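June 2023
Notebook, acoustics, Vostlow meeting room

Started on the echo complaint. People on calls from the Vostlow room say they sound like they are in a stairwell, and those of us inside have trouble following anyone who talks quickly. Plan is to get a baseline with the room as it is, then hang absorbers and measure again.

Method same as last time. Balloon pops from two spots, recorder on a stand at seated ear height, five pops per spot. Windows shut, ventilation off. Sheila Hebden kept the log. The first pop at the second spot was spoiled by a door in the corridor, so I threw it out and did another.

Decay is long in the speech range and worst at 2,000 Hz. Low end is not bad. There is also a flutter you can hear with a hand clap if you stand near the middle. It fades when you move toward a corner. I put this down to bare parallel walls facing each other. The ceiling may add to it but I can't separate the two with what I have. Must ask Dantas whether the ceiling can carry anything before we spend time on hanging baffles.

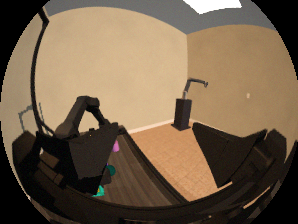

Kirsty Furnival thinks I am blaming the walls too quickly. Her view is that the table is half the trouble, a hard flat top right under everybody's mouth, and that a felt runner would tell us in ten minutes whether she is right. She also wants the pops repeated with people in the chairs, as an empty room is never how it gets used.

Fair on both counts. Added to the list. Barry Yeoman has felt left over from the Sanance job, which should be long enough.

Absorbers: mineral wool in cloth covers, 100 mm thick, with a gap behind. The 50 mm ones in the store would do for speech but I want to see what the extra depth gives us lower down. Start with one long wall only. If the flutter goes, leave the opposite wall alone and save the money.

To do:
Felt runner test
Repeat pops with people seated
Cut cloth for first set of covers
New batteries for recorder
Ask Mervyn Hollis for the old readings, if he kept them

Final report not due until September.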